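# Visit Report: Harnitz Dirt Jump Park, Open Day

Prepared by Malou Skov for the trails working group

The working group was invited to the July open day at Harnitz, where the local riders' association has built and kept a set of dirt jumps on the site of a former gravel pit. Kojo Essien and I attended on behalf of the group. The purpose of the visit was to see how a permanent jump site is run between contests and to collect practical information for our own application.

We were received at the gate by Ilona Csizmadia, who manages the site for the association. Riding was due to begin at 10 a.m., but the ground was still soft from overnight rain and the main line stayed closed until shortly before noon. Visitors were shown the lower part of the park in the meantime.

## The lines

There are three lines at Harnitz. The beginner line consists of rollers and low tabletops and can be ridden on any bike in working order. The middle line adds a step-up and two hips. The main line starts from a wooden tower and is used for the annual jam. Its last jump was rebuilt this spring after riders reported that they were landing short in a headwind, and the landing has been moved closer to the lip.

The soil is a sandy clay brought in from a building site nearby. Ms. Csizmadia explained that the first load contained too much stone and had to be screened by hand. The association has used 900 tons to date. Lips are covered with tarps whenever the park is closed, and water is drawn from a 2000-gallon tank behind the tower. Drainage remains the weak point of the site. A trench along the east side carries most of the runoff, but the low area between the second and third jumps of the middle line still holds water, and we saw two riders walk their bikes around it.

## Afternoon session

The main line opened with a practice hour followed by an informal jam. A total of 43 riders signed in. Brendan Ó Dálaigh, who shaped most of the main line, gave a short talk from the deck of the tower on how the run-in speed was set. His advice was to build the landing first and the lip last. He also recommended leaving new jumps to settle over a winter before they are opened to the public — a point that will affect our own schedule.

Helmets are required on all lines. A first aid post stood beside the parking area, and a marshal with a flag was placed at the blind side of the final jump. We were told that this position is filled at every session, including the Friday evening practice.

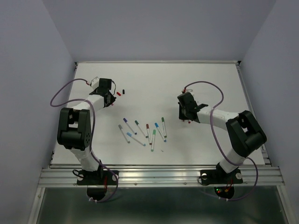
Line plans for the park are drawn on paper before any soil is moved, and Sinéad Gilmartin keeps the full set going back to the first season. Each line has its own color on the plans, with repairs added in another. Felt-tip markers of the ordinary kind, with white barrels and colored caps, are enough for this work, and our group could adopt the same practice at little cost. Ms. Gilmartin has offered to send copies of the drainage sheets.

## Points for follow-up

- Request the written closing rules for wet weather. At present the decision rests with the person on duty.
- Ask for the supplier of the tarps, which are heavier than those we priced.
- Confirm whether Mr. Ó Dálaigh would be available to walk our site before the application is filed.
- Obtain the sign-in form used at the gate, including the version for riders under 16.

The association does not charge for riding outside of contest days. Parking is limited to the upper field, and groups arriving by van should notify Ms. Csizmadia in advance.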